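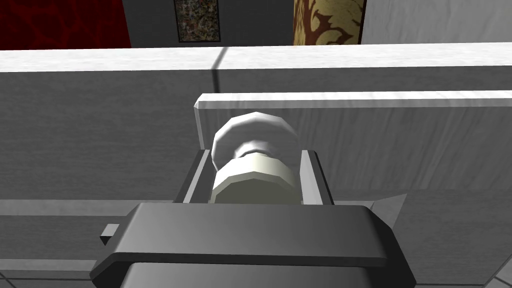 White cylinder between two gray gripper fingers, computer render

Laptop slows down on battery after memory upgrade
Posted by Clifford Landry, December 29, 2022

I have a Prevden 17 inch laptop, bought used in June. Last week I swapped the single memory stick for two bigger ones. It boots fine and shows the full amount, but on battery everything drags. The fan hardly runs. Plugged in it is normal. Is the new memory bad, or is it a power setting?

Enda Brophy
Probably a power setting. Windows sometimes goes back to the battery saver plan after a hardware change. Click the battery icon and move the slider to the right. If that does nothing, go into the BIOS and load the defaults, then save and restart.
Also check the battery health. Mine was rated for 4000 mAh and was down to just over 3000 when it started doing this - a new one fixed it.

Gráinne Conneely
I had one of these and sold it. Too heavy. Try a Kushnir.

Fionnuala Cronin
Bad memory would give you crashes on the charger too, so I would leave the sticks alone for now. Look for the Jilix power tool in the Start menu. It came installed on that model and has its own battery limit that overrides the Windows slider. Set it to Balanced or uninstall it. You need to restart after either one.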